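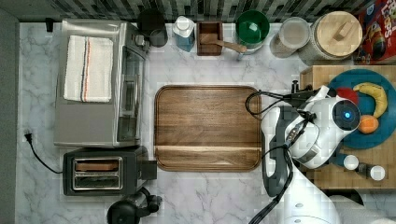 Figure 1. The arm over the butcher block, next to the fruit plate.

Evaluating the Jemitz Kitchen Arm Kit
Project report, Group 3
Damián Godoy, Macarena Ulloa, Celeste Fuentealba
Submitted 20th December

1. What we set out to do

Our group picked the Jemitz kit from the course list because we wanted to know if a small team with no robotics background could get useful work out of it in one term. The kit comes with the arm, a two-finger gripper, the cables and a license for Trasau, the software used to teach it tasks. We reviewed it as buyers would: setup, teaching, reliability and the help you get when you are stuck.

Setup was the first nice surprise! Macarena had the arm answering commands on our first afternoon, and the calibration wizard is really clear (it even tells you which cable to check first). The printed manual is much weaker. Two of its chapters still refer to menus that were renamed in May.

2. Teaching it tasks

Trasau lets you guide the arm through a motion and save it as a "routine." We wrote routines for reaching to the plate, opening the drawer and moving items between the drawer and the counter. In all we recorded 200 attempts. The reaching routines were easy and fun. The drawer was another story – it took up nearly 54 hours of our project time, mostly spent on approach angle and grip force.

We kept the drawer stocked with a bag of chips and a small bar, so that the gripper would have to deal with both a soft package and a flat one.

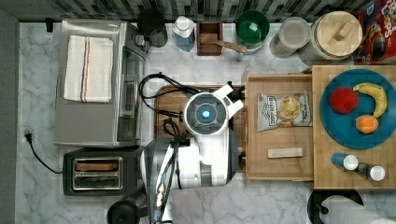
Nana Nyarko thought we were being too kind to the kit on this point. In Nana's view a buyer should not have to tune grip force by hand at all, and the Skorkmont kit, which the other group reviewed, sets it from a short test squeeze. We think that is fair, and we took a point off for it. Still, once our values were saved they carried over to new routines without any trouble.

3. Changing the layout

For the last part we rearranged the counter and tried to reuse what we had. We moved the plate up onto the storage box and put bread in the drawer. Our best moment of the whole term came out of this – after 20 minutes of edits, the old drawer routine ran on the new layout. We cheered out loud.

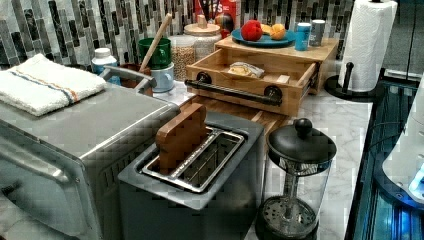 Figure 3. Second layout, with the drawer open and the wooden toast slice in the toaster.

4. Rating and next steps

We would happily recommend the kit to another student group, as long as they plan extra time for drawers and anything else with a handle. Support answered all our messages, though the replies were short. We would like to try the Jurić fingertips next, which are sold separately and have a softer pad. Rocío Navarrete has offered to share her routines for them, and we can't wait to compare.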